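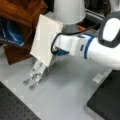 White arm with a blue band over the gray tabletop.

Cleaning and marking a shared workbench

The women's tool library at Aldale keeps one bench for all evening classes, and the surface takes more wear than the tools do. The routine below was set by Usha Poduval and is used before each International Women's Day open workshop.

Clear the surface and brush toward one corner. Wipe with a damp microfiber cloth and a drop of dish soap, then with plain water. Do not use scouring powder on a smooth finish. Dried glue lifts with a plastic scraper held nearly flat.

For sanding out a raised burr on a metal edge, start at 200 grit and finish at 300. Wipe between grits.

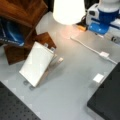
Set the bench height to the person working at it. Most fixed benches are too high for shorter users. A firm platform 2 inches thick corrects this for hand planing; for soldering, leave the height alone and raise the stool. Clamps with long handles need less grip strength and should hang at shoulder level or lower.

Label drawers by contents, in block capitals. Oil vise screws in October and again before the spring classes.

Filed under: Workshop Tips, Women & Making

Comments

Bheki Moodley
Does the plastic scraper work on epoxy?

Usha Poduval
Only before full cure. After that, warm it first, up to 3 minutes with a hair dryer.

Kumaresan Kandasamy
We hung the clamps lower at Rekance. Fewer dropped.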